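Session 7 handout: reading a vendor's claims
Automation Purchasing, Binstead evening program
Instructor: Morven Laing

Bring this sheet back on Wednesday along with the Tideck quote. If you missed last session, get the quote from Fiona Cowie at the front desk in Tennant Hall. The brochure is optional. I'd leave it until after you have read the quote, or you will spend the evening arguing with adjectives.

## What is on offer

Tideck sells a "light furniture handling service." You rent a two-armed robot, they train it on your items, and you pay 306 dollars a month per station once the training period ends. The target buyer is a shop that reconditions stools, side tables and small chairs: turn the piece over, hold a leg, clean off the underside, check the joints, set it aside. The grippers are listed under the name Tetix, and the quote charges for spare fingers separately. Look for that line. It is on the second page, below the signature block.

The training period has no price and no end date. The quote says it lasts "until satisfactory performance is reached" and doesn't say who has to be satisfied. Write to any vendor who hands you that sentence and ask for two things in the reply: a named task, and the share of attempts that must succeed.

## Cameras and what they prove

Tideck leans hard on its cameras. There is a view from the head and a close view from the wrist, and the sales pitch is that the robot "sees what your best worker sees." I would like to know which worker has an eye between the fingers.

A wrist view is useful for one narrow job, which is showing what lies close to the fingers. It tells you very little about the rest of the workpiece. When something large and pale comes in close, half the picture is glare and the other half is nearly black, and you could be looking at furniture or crockery. Shiny metal makes it worse, with highlights sitting right where you would want to judge the contact.

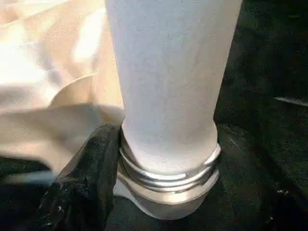
So when the brochure says "full visual verification of every grasp," ask what is being verified. A part between two fingers may be held firmly, held badly, or not held at all. Does the system measure force? Does it know if the part has slipped? The quote mentions neither. I asked the sales office by phone and was told that the software "takes care of grip quality." Put that down as a no until someone sends you a page number.

A related point that came up last session. Several of you wrote that more cameras means better checking. More cameras means more pictures. Somebody or something still has to look at them and reach a decision, and the cost of a wrong decision is yours under clause 5.

## The number 174

The brochure has one large figure on its cover: 174 completed tasks. In the margin, I want you to write the questions the figure doesn't answer.

- Completed out of how many attempts?
- Over what length of time, and with how many pauses for a person to step in?
- Which tasks? Wiping a flat panel and setting a stool back on its feet would each count as one.
- Was a person steering the arms?

The last question matters most. Remote control is a perfectly respectable way to run a robot, and plenty of training is done that way. It is also a very poor basis for a labor-saving estimate, for obvious reasons. The brochure uses the word "performed" throughout and never says by whom. I have no evidence either way, and neither do you, so leave that column blank in your worksheet. Don't fill it with what the salesperson's tone suggested.

## Things to look for in a work view

Use the head view for this part. It gives you the piece, the arms and the floor together, and those are the things a buyer has to plan for.

1. **How the piece is placed.** An upturned stool with its legs in the air is a friendly starting position. Ask who turns it over, and get the answer in minutes of paid time.
2. **What each arm is doing.** One gripper working at the seat while the other sits next to a leg can mean bracing, waiting or getting in the way. A still won't settle it. Ask for uncut footage with the clock showing.
3. **Speed.** Blur at the gripper tells you there was movement. It doesn't tell you how much got done per hour.
4. **Small leftovers.** Wispy, off-white fibers on a white seat are a miserable target: pale on pale, and thin. If your shop gets a lot of this, make it the acceptance test and let the vendor object.
5. **The cable.** Trace where it runs when the arm reaches across the work. A loop over the piece is something for a leg to catch on, and the quote puts cable damage in the same paragraph as misuse.
6. **Floor covering.** Black plastic sheeting is cheap, but it wrinkles and it shines. Ask whether the system was trained with that covering and what happens on your own bare floor.
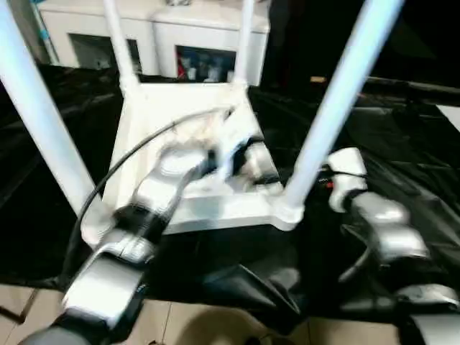
## Worksheet for Wednesday

Work in pairs. Take the monthly fee of 306 dollars and set it against the hours of one part-time helper at your own local wage. Leave out every benefit for which Tideck has given no measurement. Yes, that removes most of them.

Then write a half-page recommendation: rent, trial, or decline. If you choose trial, state the test piece, the number of attempts, the pass mark and who pays for spare Tetix fingers during the test. A recommendation with no pass mark will come back to you ungraded.

My own answer, for anyone who wants something to push against, is a short paid trial on the ugliest stool in the building. I would not sign the quote as it stands. Fiona has read the same pages and thinks I'm too hard on clause 5, and she will make her case in the first part of the session.

Reading for next time: the service terms, all of them, including the section on data. Check who owns the camera footage taken in your shop.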